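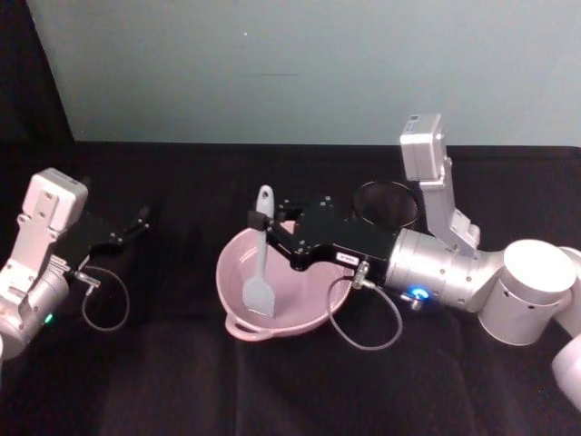 Pink bowl, gray spatula. Pretty much all the equipment you need for a batter like this one!

I have fallen hard for cardamom pancakes, and I want everybody I know to fall with me. It started in March, when I stayed with my friend Wenche Fjeld for a few days and she made a stack of them before I'd even found my slippers. I ate five. Then I asked for the recipe and she laughed, as she has never written it down (her aunt Solveig taught her by feel, and that's how she taught me).

So I've been working it out at home ever since, and I think I'm finally there. Batch 9 was the one! Soft in the middle, lacy at the edges, and the whole kitchen smelled like a bakery.

The big thing is grinding the cardamom yourself. I used to buy the powder and wonder what the fuss was about, but oh my, fresh seeds are a different spice. Crack the pods, shake out the little black seeds and pound them until your arm gets tired. I like them a bit coarse, so every few bites you get a proper burst of it.

The other thing is the rest. Whisk your eggs, milk, flour, melted butter and a pinch of salt, then leave the bowl alone for 54 minutes. Yes, 54! That's how long my bread show runs, and it has worked so well that I'm not about to mess with it. Give the batter one gentle stir afterward and get the pan good and hot.

We eat ours with sour cream and whatever jam is open. Gregor puts cheese on his and swears by it, and after a lot of teasing I tried it and now I do it too. Brown cheese, sliced thin, while the pancake is still warm enough to melt it. Go try it!

Next up I want to do a rye version, which Wenche says will be heavy. We'll see about that.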